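Guest house owners' bulletin -- rentals and rooms
2025-11-05

Flikham rooms update: station end, the new booking calendar, and what we're doing about late arrivals

Quick one this month, I'm writing between a changeover and a plumber. Sorry for the length of the last one. And for the wrong phone number in it.

So. The station end of Flikham. Those of you with places on the river side won't have noticed, but bookings near the station went up a lot over the summer and they haven't dropped back the way they normally do by now. We have 85 listings on the shared page and the ones within walking distance of the platform are full most weekends. One-night stays mainly. People getting off the evening train, sleeping, getting the bus to Jevamholm in the morning. Not a holiday really, but a bed is a bed.

What they want, going by the messages I get: a key they can pick up without meeting anyone, somewhere to leave bags after checkout, and a kettle. Breakfast hardly comes up. I had been doing the full tray every morning and throwing half of it out. Stopped in September. One complaint so far, and he was right, it still said breakfast in my listing.

Which brings me to listings. PLEASE read your own. I went through all of them one rainy afternoon and found 17 that still say "bus stop outside the door" when the stop moved to the other side of the square back in April. Guests are standing in the wrong place with suitcases. Two of them missed their connection and wanted a refund from me, and I'm not even their host. If you don't have the login any more, send me the new wording and I'll put it in. Short is fine.

Same goes for bed sizes. A double is a double. If it's two singles pushed together, say so. Some guests are happy with that, some drive off again.

The booking calendar. We move to Gisivis after the New Year, as agreed at the last meeting. I know not everyone was for it. The old shared spreadsheet will stay up until the end of January so you can check one against the other, and after that it goes. What you need to do before then:

Send me your closed dates for winter. All of them, inlcuding the ones you think I know.

Tell me your minimum stay. If you don't tell me it gets set to 2 nights, and you will lose the station crowd.

Decide if you take dogs. "Sometimes" isn't an option in the system, I tried.

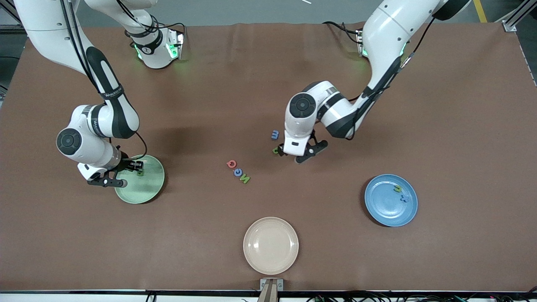 Cleaning fee has to be in the price or shown next to it, no more asking for it at the door. We've had this conversation. I won't name anybody but it was in three reviews in a row and people read those reviews as being about all of us.

If you'd like someone to sit down with you and go through the setup, Zoriana Romaniuk has offered. She did her own two apartments and her sister's cottage already and it took her an evening. She's at the Boiko café most mornings before ten, the table at the back. Bring your laptop and your charger, the battery on mine died half way through and I had to start the whole cottage page again. Buy a coffee too, they've been very patient with us.

Late arrivals. The last train now gets in half an hour later than it used to and I'm getting calls from guests who can't raise their host. Not a lot of calls, but they all come when I'm in my pajamas. Can we agree on this: if you don't do check-in after ten, say so in the listing AND in the confirmation message. If you do, leave a phone number that someone answers. I'm not the night desk. I did walk a family of four over to Mill Lane in the rain last month and they were lovely about it, but still.

Key boxes are the obvious answer. Ihor Fedoruk got a price for a bulk order -- 30 boxes minimum, and it's a good deal cheaper per box than buying your own at the hardware store. We are a few names short. They're the kind with a four-number code, you change it yourself between guests, no app. He needs to know by the end of the month. Say if you want the wall kind or the kind that hangs on a railing. If your door opens right onto the sidewalk he says take the wall one and put it round the side.

Jevamholm side. Those of you out there asked why you don't get the same traffic. Partly it's the bus, last one out is early evening and a taxi costs nearly as much as the room. Partly it's the photos, I'm sorry but it is. Four of the cottages have winter pictures from years ago with bins in them. The places that do well out there are the ones pushing the longer stay, a week or more, with parking and a washing machine mentioned in the first two lines. Walkers need to dry things. Say you've got a drying rack. Say where the nearest shop is and when it shuts, since it shuts at lunch and they never expect that.

Prices. Not going to tell anyone what to charge. But the gap between the cheapest and dearest one-bedroom on the same street is now so big that guests are asking me what's wrong with the cheap one. Nothing's wrong with it, she just hasn't changed the price in years. You know who you are and I'd love you to have a bit more money.

Odds and ends. Linen van comes Thursdays again from next week, bags out by eight. Spare cot is back with me, one wheel sticky. I still have somebody's blue iron. And if you borrowed the folding bed for the wedding weekend could you bring it back, I've a booking that needs it and I've promised it to them allready.

Next meeting is at the Boiko, back room, date to follow when they tell me which evening is free. Closed dates to me before then please.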